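Progress report to the Dreltel Fund: automation of sorting and packing at the Sirkano returns center

Period covered: from January to the end of the second phase
Prepared by: Jitendra Maurya, floor operations

We're through the second phase, and I'm glad to say it has been a good one! When I wrote the last report we had one sorting arm running behind a fence and a lot of people walking past it with their arms folded. Now both arms are in daily use, the fence on line one has been replaced by a light curtain, and the questions I get on the floor have changed from "is this thing going to take my shift" to "can it do the heavy totes before lunch."

Where things stand

Both sorting stations are installed and signed off. Station one handles soft goods in bags (mostly clothing and bedding), and station two handles small boxed items. The arms pick from the inbound belt, hold the item up to the scanner and place it in the right tote. Anything they can't read, or can't get a good hold on, goes down the side chute to a person. We decided early that the side chute would be staffed all the time, and I'd make the same choice again. It keeps the line moving and it gives us a steady record of what the machines find hard.

The answer so far: anything shiny, anything that sags, and anything somebody has taped shut in a hurry. Wet wipes and other soft packs are a pain because they fold when you squeeze them. Books are fine when they're flat and awful when they lean on something. Cups and other small open containers are much better than they were in the winter, mainly thanks to the new finger pads.

Teaching the arms by hand

This is the part I most wanted to tell you about. In the original plan, all new pick routines were going to be written by the supplier, Chang, and sent to us as updates. It worked, but it was slow, and the people writing the routines had never stood at a returns table. So with your agreement we moved part of the budget into demonstration work. Our own staff now do the handling themselves with hand-held grippers, over and over, with ordinary household items laid out on a table, and the recordings go into the training set for the next version.

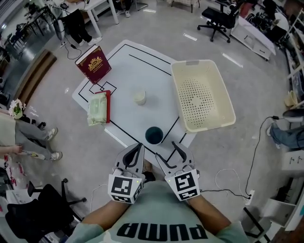
We started with two people from the packing line and now have 10 trained, all of them on paid hours. Each one does short sessions, 22 minutes at a time with a proper break after, and we rotate the items and the layout between sessions so that the routines don't get too used to one arrangement. The first week was clumsy. You lose all the feeling in your fingertips and have to judge everything by eye, and I dropped a good many things myself. By the third week people had their own tricks, such as coming at a basket from the rim and leaving the middle alone, or sliding a book to the corner of the table before lifting it.

What I hadn't expected is how much talk it would start. Packers who have done the job for years know an enormous amount about how things want to be picked up, and most of that had never been written down anywhere. Now they argue about it (cheerfully) at the table, and the good arguments end up in the session notes. We have a binder. The supplier's engineers have asked for a copy of the binder.

What has changed for the people here

No one has lost a position during this phase, in line with our agreement. Four people have moved from sorting to the side chute and inspection, and the demonstration team is drawn from all shifts. There is a new pay step for demonstration work, which took longer to settle than I would have liked, but it is in place and was backdated to the first session.

The heavy lifting at inbound is down a lot. People on the early shift say it in different ways, but the one I hear most is that their shoulders don't hurt when they get home. We had been logging requests for lighter duty, and those have dropped off on line one. Line two is about the same as before, which makes sense, as boxed items were never the heavy ones.

It hasn't all been easy. The noise from station one was a real complaint until we moved the vacuum pump outside the wall. The side chute can be boring in quiet hours, and two people asked to come off it. We now rotate every two hours, and that has helped. Some of the night shift still feel they heard about things last, and they are right. From this month I do the briefing myself at 10 p.m. – same slides, same questions, same coffee.

Uptime and problems

Station one was stopped for most of a week with a damaged cable. The replacement was the wrong length, so that is on us as much as on the supplier, and we now keep a spare of each. Station two has been steady. The Iso scheduling software, which decides which tote goes where, gave us trouble after its update and sent a whole afternoon of shoes to the wrong aisle. It was fixed the next day. I mention it because the floor team caught it before the system did.

Items passed to the side chute have come down with each new version of the routines. Soft goods improved the most after the first set of our own recordings went in, and that was a very happy day in the break room.

Money

We are inside the budget. The shift of funds to demonstration work is shown in the attached sheet on its own line. Over 51 percent of the training allowance has now been used, nearly all of it on staff hours, and I expect to use the rest in full during phase three. There is a small saving on fencing.

Next phase

We want to add lidded boxes and mixed bags, which are the two kinds of item people at the chute complain about most. We would also like to bring in packers from the annex across the road, who have asked to join the demonstration team and have their own ideas about how to handle glassware. The rotation at the side chute will be reviewed with the shift leads. I would be very pleased if someone from the fund could visit during a session – there is always a spare pair of grippers, and you will be dropping cups with the best of us.

Jitendra Maurya

Related items
Phase one report: installing station one
Questions from the floor, with answers
Pay step for demonstration work: summary
Moving the vacuum pump

This site uses cookies to remember your settings. By continuing to browse you agree to their use. Accept | Manage settings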